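Wrist camera view drifts after swapping fingers, cell 3
Forum: Cell Setup and Maintenance

wurgate_tech
We run a small pick cell at Wurgate and keep a simulated copy of it for checking changes before they go on the floor. I swapped the fingers to the two-peak style in December and re-entered the tool offset. Since then the gripper closes off center on the ball. The arm is fine on the old fingers. The sim does the same thing, so I doubt it is a loose bolt.

lenz_m
How did you enter the offset? If you typed it from the drawing, check which face the drawing measures from. Ours was from the flange and the controller wanted it from the adapter plate.

wurgate_tech
From the drawing. I will check the face. Sim view from the wrist with the new fingers, stopped above the ball: 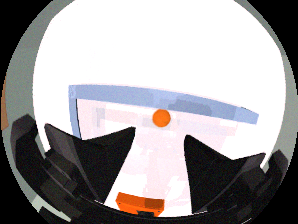 selina_pfister
Does the lens model have to be redone when only the fingers change?

lenz_m
The lens model can stay as it is if the camera and its mount were left alone. What you redo is the tool offset, and then the mask that tells the vision software which pixels belong to the gripper. Old mask with new fingers gives you bad edges near the tips.

zarnard22
I disagree about leaving the lens alone. With a lens that wide I redo the whole calibration any time a wrench goes near the wrist. It takes 20 minutes. I have been burned by a mount that moved when the finger screws were torqued.

lenz_m
In a real cell, fine. His sim has no screws and it shows the same error. Recalibrating the lens won't fix a wrong number in the tool table.

ecaterina_b
Agree with Lenz on this one. Also look at whether the sim reads its tool table from the controller backup. At Gorano ours did, so every typo showed up in both places and we lost a shift blaming the model.

wurgate_tech
It does read from the backup. Checked the drawing too – it measures from the flange. The adapter plate is 35 mm and I never took it out. Fixed the table, reloaded, and the sim now closes centered. Real arm tonight at low speed.

zarnard22
Still do the lens.

selina_pfister
Which mask are you running, the stock one or your own?

wurgate_tech
My own, drawn for the old fingers. Redoing it next. Ecaterina, did you keep yours under program 247 or move it to the vision folder?

ecaterina_b
Vision folder. The program slot gets overwritten when you restore.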